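Sloped metal bin for small parts and junk - cleaning, clamps, is it worth keeping?

tinbench
Posts: 203
I have a gray metal bin on my work table, the kind with walls that slope outward and a flat floor. It catches everything I don't want to put away: a plastic cup, a red clip, a clear bottle with the cap on, whatever is going around that week. It came out of the old Trisis packing shop when they closed, and I paid nothing for it.

Two problems. The far wall is badly scuffed and has a brownish smear low down, where it meets the floor. And I hold the thing with orange spring clamps, which I would like to stop doing.
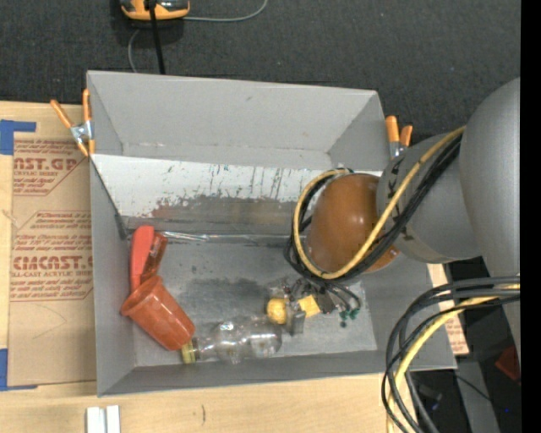

I have tried dish soap and a nylon brush on the wall so far. Before I go any further I want to know if people would sand it and paint it, or leave it alone. It only holds light stuff. I am not going to store food in it.

Also open to being told to buy a plastic tote.

ferrous_pat
Posts: 2881
Leave the scuffs. Scratches in a sheet metal bin don't hurt anything and paint on the inside will chip the first month you throw a clamp in there.

The brown smear I would look at. Wipe it with a white rag and a little mineral spirits. If the rag comes up brown and greasy, it's old dirt or adhesive. If it stays put and feels rough under a fingernail, it's rust, and you take that down with 320 grit and wipe on some paste wax.

Yolanda Condori
Posts: 74
I don't agree about paint. I did two bins with Manova enamel in August, scuffed them first with a gray pad, and they still look fine. The trick is thin coats and leaving them alone for a full week. Most people put things back in after a day.

ferrous_pat
Posts: 2881
What do you keep in yours?

Yolanda Condori
Posts: 74
Yarn and gift wrap.

ferrous_pat
Posts: 2881
Well, that's my point. He has bottles and clamps rolling around in his.

drawerman
Posts: 203
Sloped walls are the part I would keep. Things slide down to the middle and you can reach them. With a straight-sided tote a cup ends up flat against a corner and you have to tip the whole thing. I had a Usuga tote for years and gave it away for that reason.

I would get the clamps off though. Two small bolts with fender washers per corner. Drill from inside so the burr is on the outside, then file it.

tinbench
Posts: 203
Drilling is fine, I have the bits. My worry is that I sometimes take it apart to carry it downstairs, and clamps are quick.

I did the rag test this morning with mineral spirits. Some brown came off on the rag, but most of the smear stayed. So maybe it's both. I also have a strip of crumpled clear stuff along the crease where that wall meets the floor. Tape or foil, I never looked at it closely. It was there when I got the bin.

drawerman
Posts: 203
Wing nuts, then. Same holes, no tools.

Pull the strip. Grit collects under old tape and so does water, and that is where your rust would start. Hair dryer on low, lift one end, go slow. If you need something in that crease to keep screws from getting into it, run a thin bead of clear silicone after it's clean.

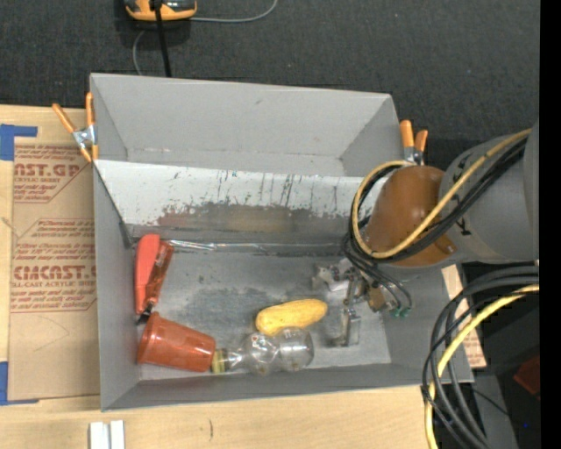

Does the bin need a liner once the strip is out?
Only if you keep things in it that scratch or that you want to stay quiet. A piece of rubber shelf mat cut to the floor size is enough, and you can lift it out to shake off the dust.

Yolanda Condori
Posts: 74
I would skip the mat. It traps moisture on a bare metal floor, and his floor already has a dark stain in the middle. Paint it or wax it, but don't cover it.

ferrous_pat
Posts: 2881
Agree with Yolanda on that one. A stain under a mat only gets bigger and you don't see it until you pull the mat up. Wax the floor when you wax the wall.

If you must have a mat, the Trerkaris ones with the open grid let air through. They are stiff, so cut them with snips.

tinbench
Posts: 203
OK. Plan is to pull the strip, sand only the rough part of the smear, finish with 2000 grit wet paper because I have a pack of it, then wax the wall and the floor. No paint for now. I'll try wing nuts on one of the two far corners first and keep clamps on the other.

ferrous_pat
Posts: 2881
2000 is much finer than you need. It won't do any harm. Dry it well before the wax goes on.

drawerman
Posts: 203
Use quarter inch bolts. Anything thinner will wobble in sheet that size once the holes wear.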